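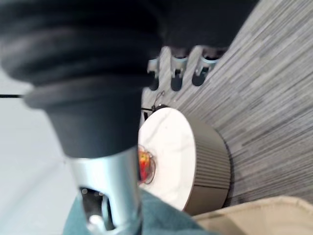
My downstairs neighbor says a marble top can't be saved once lemon juice has been on it overnight, and that I should buy a big tray and learn to love it.

Search questions Type a keyword Go

I'd like a second opinion before I buy the tray. The mark is a dull ring the size of a saucer. It isn't a stain exactly, you only see it when the light comes in low, which in my living room is all evening. So far I've tried dish soap, baking soda paste, and staring. A shop in Saleck quoted me $179 to repolish the top, and I paid less than that for the table. Is there anything I can do at home?
Posted Jul 20, 2018

Answer 1
Vinegar! Takes the marks off everything. My kettle looks brand new.

Answer 2
Please don't do the vinegar, unless you want the rest of the table to match the ring. What you have is an etch. The acid ate a little of the polish, so there's nothing in there to scrub out. Marble polishing powder will usually fix a light one. Wet the spot, sprinkle some on, rub with a damp cloth for a few minutes, wipe, look, repeat. I used the Rorkano powder on my bathroom counter in April and it took four rounds and most of a ball game. If you can feel the ring with a fingernail it's too deep for powder, and then you're back to the shop – or the tray.

Answer 3
Same problem here, but with wine. I put a plant on it. The plant has since died and I can't move it.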